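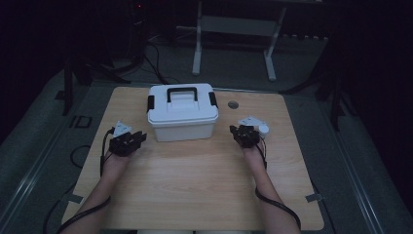 Quantas demonstrações são necessárias para que uma política aprenda a abrir e fechar uma caixa com travas laterais? Nos nossos ensaios, o ganho tornou-se pequeno a partir de 400 episódios, desde que a posição inicial da caixa variasse entre um episódio e o seguinte.

3.2 Recolha das demonstrações

Figura 2. Posto de recolha antes do início de um episódio: caixa com tampa, alça e duas travas, e garras montadas nas mãos do operador.

O conjunto Kamerton contém 2601 episódios, gravados por operadores humanos com uma garra em cada mão. Escolhemos este modo de recolha, em vez da teleoperação, porque o operador sente diretamente a resistência do objeto e consegue corrigir a força durante o movimento. Em contrapartida, os movimentos do pulso humano nem sempre são realizáveis pelo braço do robô, e uma parte dos episódios teve de ser filtrada por um teste de cinemática inversa. Foram rejeitados por este motivo cerca de 424 episódios, os quais não entram no total indicado acima.

Cada episódio começa com as duas garras apoiadas na mesa (Figura 2). O operador recebe a instrução por voz, abre as travas, retira a tampa, pousa-a na mesa e depois repete os passos na ordem inversa. A ordem das travas fica livre. Numa versão anterior do protocolo, a trava esquerda era sempre a primeira, e a política treinada com esses dados falhava com frequência quando a trava esquerda já se encontrava aberta.

A sincronização entre as imagens e os sinais das garras é feita pelo programa Woltisico, que atribui a todas as amostras uma marca temporal comum. Os episódios interrompidos não foram apagados: receberam uma etiqueta própria e são utilizados apenas no treino do detetor de falhas, descrito na secção 5.

A anotação das fases (aproximação, abertura, retirada, reposição e fecho) seguiu o manual de Gwilliam, com uma alteração sugerida por Roald Berge. O instante de contacto com a trava passou a ser marcado pela variação da abertura da garra, e já não pela inspeção visual do vídeo. Com esta regra, as divergências entre anotadores concentraram-se na fase de reposição, em que a tampa pode tocar na caixa várias vezes antes de assentar. Nestes casos conservámos o último contacto.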